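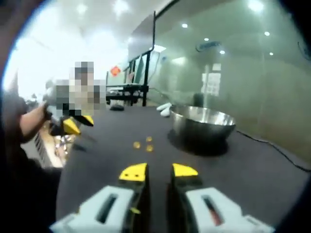

Figure 2. Small yellow pieces on a gray table.

3.2 Sleep and time off after night calls

Of the 2,984 shifts logged by crisis line workers at Lasow and Zornstead, 300 included at least one call the worker rated as very upsetting. Workers slept less after these shifts -- mostly because they woke early and could not settle again. Rana's diary study at Drultside found the same pattern in ambulance crews. In our data, a day off straight after the shift made little difference to sleep. Talking with a coworker before going home was linked to fewer early wakings.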